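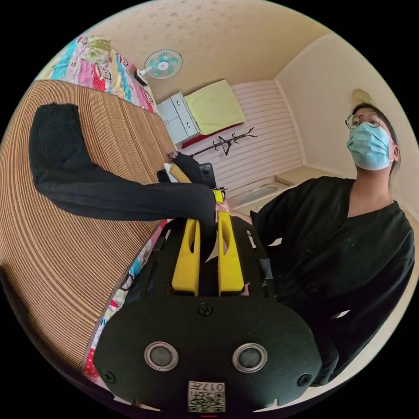

Istholm Household list
Date: Oct 9, 2023
Subject: Re: folding black clothes on the bed

On the Istholm list, a member in Vilmont wrote:

> I fold all our laundry on the bed because the table is too small.
> Black things are the problem. On a dark blanket I can't see where
> a sleeve ends, and by the time I find out, the fold is crooked.
> Also the quilt bunches up under whatever I'm doing. Does anyone
> use a board, or is that overkill?
>
> I've had the same trouble since February.

I tried a board and gave it away. It slid around on the mattress and there was no good place to keep it.

What works for us is a woven sleeping mat laid over the quilt. Ours is tan, so black cloth shows up well against it, including the hems. The slats also give you straight lines to match an edge to. The mat is firm enough that the quilt underneath doesn't matter much.

For long soft pieces, lay the thing out full length and pull it straight from the end before you fold anything. Hold the cuff and pull lightly. If you skip this, the wrinkles get folded in and the stack leans. Then bring one side over the other and fold up from the bottom, 3 folds for pants.

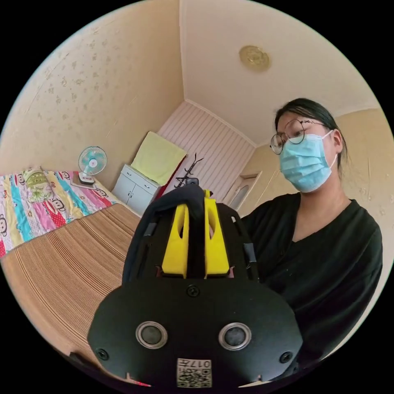

The mat on the bed, with a black V-neck top at right.

Wrap-style tops like that one are harder. I close the front first, turn it face down, and fold the sleeves in one at a time. If the fabric is slippery I roll it.

Two cautions on mats. Check the border for loose ends before you put knits on it, as they snag. And wipe it with a barely damp cloth, then stand it up to dry before rolling it.

The store in Amin that someone mentioned last time had them in two widths. Get the one that matches your mattress. The narrow one leaves you folding half on the quilt again.

> P.S. Is the Nisis thread on drawer dividers still open?

Yes, it is. Post there and not here, please, so the replies stay together.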